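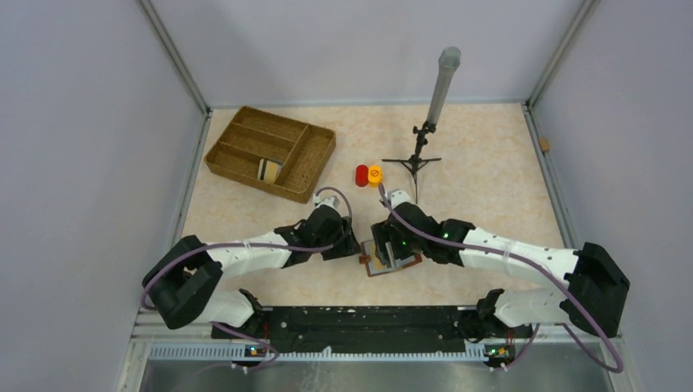

Section 7. Setting up a tidying job

Before you start, a word about what you're getting into. People ask me all the time if a pair of arms can do the chores yet. My answer after a winter with the Plurodora bench is: some of them, slowly, if you set the table first. Putting small stuff away in a divided tray is a great first chore. Folding a fitted sheet is a terrible one (please don't write to me about fitted sheets).

You'll need a tray with raised rims, a handful of small household items, and a free afternoon.

1. Switch on the controller and let both arms finish their homing routine. Keep your hands out of the enclosure until they stop.

2. Put the tray toward the back left. I use a woven wicker one with long compartments. Wicker is light and likes to scoot, so stick a bit of putty under each corner.

3. Set your items down with a finger's width between them. The grippers need somewhere to go, and mine used to knock over the neighbor every single time!

4. Check the cables. Each one should hang in an easy loop with enough slack for the wrist to turn all the way. If it pulls tight anywhere, stop and re-route it now.

Caution: Never reach in to rescue a falling item while the arms are live. Hit the stop button and let it fall.

5. Run the job at the slow setting for the first 14 tries. Yes, it's boring. Bring coffee.

6. Write down every miss and what kind of item it was. Round and shiny things gave me the most grief, and flat things lying on the floor panel came a close second. Georges Khalaf showed me how to go in at the edge of a flat piece and tip it up, so try that before you give up on one.

7. Once you get a clean run, move the tray 2 inches and go again. This is where my first setup fell apart completely.

Note: If the arms drift toward each other in the middle, redo the spacing check in Section 4. The Siltell software will slow them down near a collision, but I wouldn't lean on it.

So how good does it get? In December I ran 100 pickups and was pretty happy with the small boxes, less so with the rest. I can still clear the same mess by hand before the first arm has picked its target. Stick with one tray and a few items until you trust it, then go on to Section 8 for drawers.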